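Prurent Questions Savings Claimed for Flinwood On-Demand Bus Plan

Transport research firm says the case for replacing fixed routes rests on thin evidence

FLINWOOD, April – Prurent, an independent transport research firm, today published its review of the proposal to replace Flinwood's evening bus routes with an app-booked minibus service run by Trelteck. The review finds that the savings put forward in support of the plan have not been shown, and that riders have been promised a level of service the operator's own paperwork does not commit to.

The proposal would end fixed evening service on 2 routes. Riders would book a trip by app or phone and be picked up near their door. Supporters have called the change a modern answer to half-empty buses. Prurent asked to see the numbers.

"We have read a lot of these plans, and they tend to sound the same," said Xiaoqing Cao, lead author of the review. "There is a slide with an empty bus on it, and then a slide with a phone on it. What we wanted was the part in between, where somebody works out what each trip costs. We got four pages, and one of those was a map."

The case for the switch leans on a rider survey that drew 1689 responses. Prurent does not dispute the count. It does dispute what has been made of it. The survey was offered only online, and it asked people whether they would "consider" an on-demand service if it were "fast and convenient." Most said yes. The review notes that few people would say no to that, and that the question left out fares, wait times and what happens when every vehicle is taken.

The cost estimate has problems of its own. It assumes 1000 booked trips a week from the first month, with no build-up period and no allowance for canceled rides. It also assumes that trips can be pooled, so that strangers heading the same way share a vehicle. Evening riders in Flinwood are spread thin and going in different directions, and the proposal gives no reason to think pooling will work better there than it does on a quiet night anywhere else. 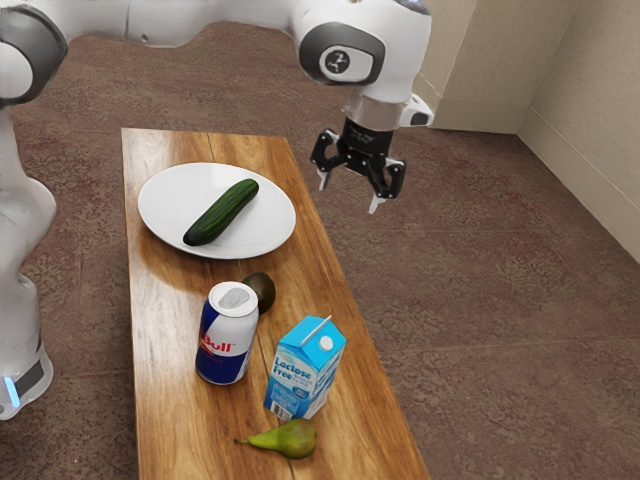 Speaking for the plan, Florêncio Peixoto said the review had judged a pilot as though it were a finished service, and that the whole point of a trial was to find out how many people would book. He added that the present buses were losing riders every year and that leaving them alone was also a choice with a cost.

Prurent accepts that last point. The review does not defend the current timetable, which it describes as hard to read and badly matched to shift times. But a trial needs a way to fail. The proposal sets no target for wait times, no cap on cost per trip and no date on which anyone would decide whether to stop. Under the draft terms, the fixed routes would be withdrawn before the trial begins, leaving nothing to compare it with and nothing to go back to.

"If it's a pilot, keep the buses running next to it and see who rides what," said Shuzhen Du, who checked the cost model. "If you take the buses away first, every rider you carry looks like a success."

The review asks for the following before a contract is signed:

The full cost model, including the price paid to Trelteck for each vehicle hour.
A stated maximum wait, with figures published every month.
A phone booking line that stays open as late as the service runs.
At least one fixed evening route kept in place during the trial.
A written test for ending the service.

Prurent received no payment from any bus operator or booking software company for this work. Trelteck was sent a draft and replied that it looked forward to "continued dialogue." It did not answer the questions about cost.

The full review is free on request. A public question session will be held at 6:30 p.m. on Monday at the Flinwood library.

Press contact: Yaqin Zheng, Prurent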